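Automation in Everyday Settings
Handout 11: Notes on the visit to Vulla

Read these before the February session. They are my own notes, tidied a little, and you are welcome to disagree with them. Bring your own sheet from the day as well.

The open day had three parts: a talk, a walk past the offices, and the kitchen table. The talk you can forget. The kitchen table is what we went for, and it is the only part I will ask you to write on.

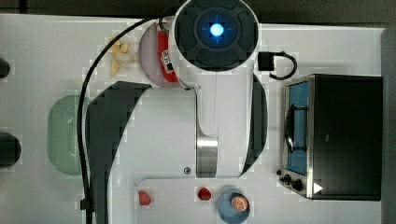
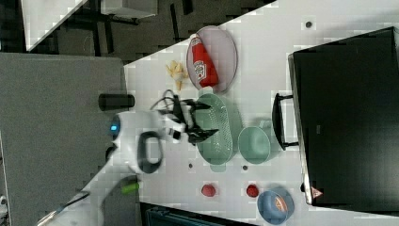 The kitchen table at Vulla, with the arm and the green colander in both views.

What was claimed

The speaker told us that Hilik, the software running the arm, "understands a kitchen." The handout from Vulla repeats this on its front page and gives a figure of 177 tasks learned. I asked what counts as a task. Moving a strawberry to the bowl is one. Moving the same strawberry to the plate is another. You can see how a list like that gets long without the machine learning much that is new.

What we were shown

We got 11 runs in the time we had. Each was a short pick-and-place job, chosen by the host from a printed card. When a student asked for a job that was not on the card, we were told there would be time at the end. There was no time at the end.

Keep in mind what kind of kitchen this is. Toy food does not bruise, leak or roll the way a ripe peach does. A white tabletop makes a red object very easy to find. I have no quarrel with starting there -- everyone starts somewhere -- but a result on that table is a result on that table. If the press release says "kitchen," ask whose.

Terms you will need

Success rate: finished runs divided by attempted runs. Always ask who decided that a run was finished, and whether restarts were counted. At Vulla a restart was not counted. I saw 2.

Reset: putting everything back between runs. A person did this every time, by hand, and it took longer than the runs did. It appears nowhere in the Horobets report, which is otherwise the most careful thing in your reading packet.

Generalization: doing the job with objects or layouts the system was not trained on. Be strict with this word. Shifting a bowl a few inches is a weak test of it.

On the Fasten comparison

Several of you wrote that the arm was "better than Fasten." Maybe. The Fasten trial used 102 runs, published its failures, and let outsiders pick the objects. We watched a short list picked by the host. You can prefer one to the other, but you can't rank them on what we have. Please take that sentence out of your drafts.

For your write-up

Two pages, due 30/12/2019 by email. Pick one claim from the talk and say what you would have to see before you believed it. Name the objects, say who sets them out, and say how many runs you would want. Don't tell me whether robots will take over cooking. If you missed the visit, work from the Horobets report, section on test design, and use its second table.

Question sheets go back in the box outside my office.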